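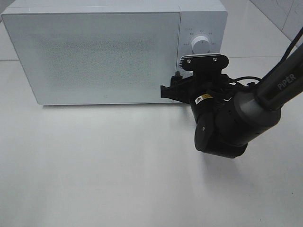
*The arm at the microwave bench, Clundovwood shared workshop.*

The Kandevine build has moved on to its kitchen bench. Hậu Thân has been writing the motion routines since April, and the aim is an arm that can open a microwave, put a dish in and shut the door. The project log now holds 926 attempts, most of them at the door.

Members asked why we didn't pick an oven with a touch panel. Dials suit us better – their position can be checked by camera, and a knob gives the gripper something to hold.

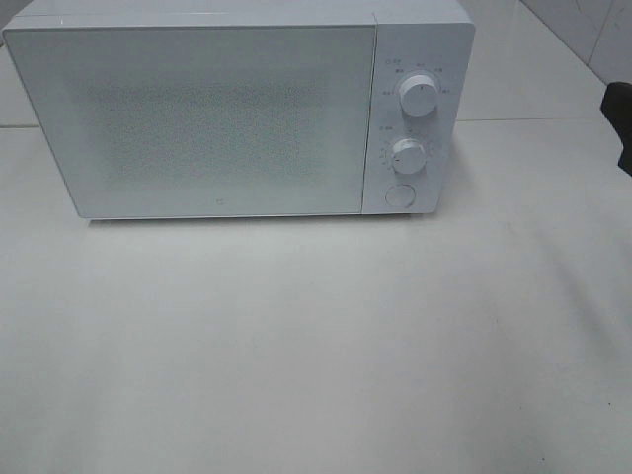 *Door shut, with two knobs and a round button on the right.*

Dewan, our control program, is up to version 6. It slows the arm near anything marked as a hinge. The slower speed adds time to each run, but we'll keep it for now.
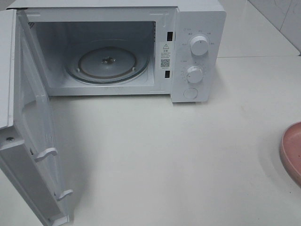
Hậu's next job is dish placement. The program needs a target it can find every time, whatever the colour of the dish. We're using the dark hub at the centre of the glass turntable as the reference point, and the routine works outward from there. Plastic dishes come first, then ceramic.

The budget for the build is $3,000, shared with the Clellora sensor project. 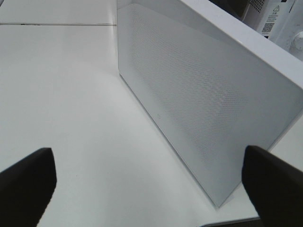

**Can members book time on the arm?**
Evening sessions are open to anyone who has done the bench induction. Put your name on the sheet by the tool store.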